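There is a school of thought at Rikden that says you teach a robot to tidy by sitting in a chair and driving it from across the room. I belonged to it until August, when I drove an arm toward a sock for nearly 5 minutes and missed.

Now I favor the hand-held gripper. You squeeze, it squeezes, and your wrist does the worrying. Purists say a hand cheats, that it knows things the arm never will. Fine – so did my piano teacher's. 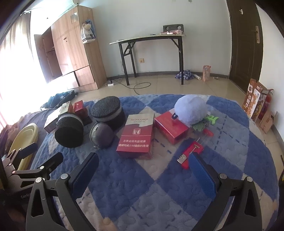 *Orla Noonan*

My own view is that the floor matters more than the tool. Give the gripper a bare bench and one cube and it learns benches and cubes. Give it a quilted rug with a cigarette pack, a round plush toy and a heap of dark clothes, and it has to learn about people. I'd take 4 rugs like that over 400 benches.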